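Skendetti Household Chore Phrases

A data card for version 9 of the collection.

Summary
Skendetti is a set of over 4,000 short written phrases about everyday housework, in American English. Each row has the phrase, the chore it belongs to, and the region the writer grew up in. It was put together at Pramlow for work on regional wording and is meant for dictionary makers and teachers. 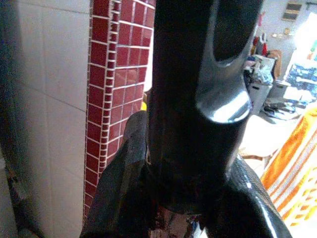 One reader of the last version, Preda, wrote that "sweep up" and "sweep out" should never have shared a label, as the second is about a room and the first is about the dirt. We agreed, and the two are split from this version on.

Files
phrases.csv — the full list
regions.csv — region codes and their names
holdout.csv — 1,000 phrases kept back for testing

Chore labels
Floors: sweeping, mopping, emptying a dustpan or bucket. Writers disagree most on this group, and 200 rows carry two labels.
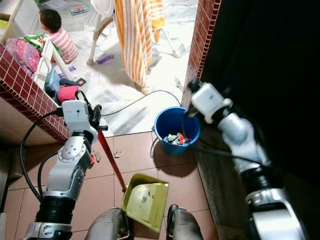
Collection
Writers filled in a paper form or a web form. They were given the name of a chore and asked what they would say to someone at home. Spelling was left as written. Rows with a street address or a phone number were dropped.

Known gaps
Laundry is thin. The mountain regions have few older writers. Phrases borrowed from Spanish are marked only in the web form rows.

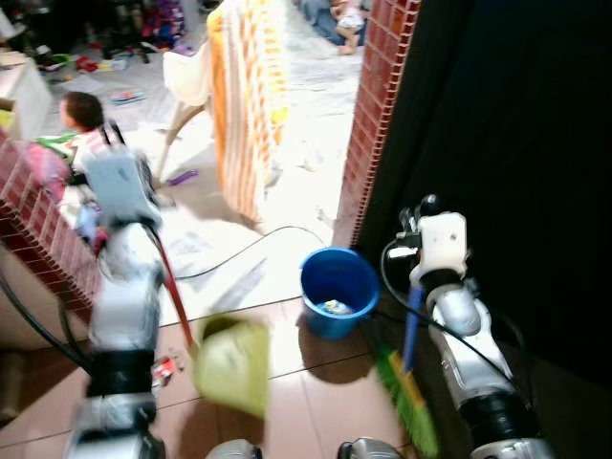 Broom and dustpan, Floors group.

Updates
The next version is planned for December. Send corrections through the Skikel tracker, with the row number in the title.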